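Hutport building news, July

Quick one this month, everybody is flat out with the move. Parking first. The Nair Street lot closes for resurfacing at 7 in the morning, and they will tow. 80 spaces still open at Arberg, first come. Permits from last year work there til the end of the month, after that you need the new green one. Ask at the front desk, not by email please, the inbox is a mess.

Heating survey came back. 71 replies, thank you!! Most of you are too cold upstairs and too hot down, same as last year. Wurkorard is quoting for new valves on both floors. No price yet. Will post it when we have it. 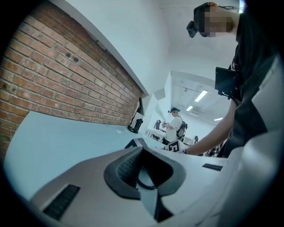
Bike racks: 3 more going in by the side gate, the old wobbly one comes out. If your lock is still on it, take it off before then or it gets cut. Same goes for the kids trailer with the flat tire, it's been there since spring.

Kitchen stuff. Fridge gets emptied at the end of every month, everthing without a name goes. Yes, sauces too. Dishwasher is fixed but don't use the quick setting.

Recycling pickup has moved to early morning so bins out the night before. Still looking for somebody to take over the plant watering list.

We use cookies to improve your experience on this site. Accept all | Manage settings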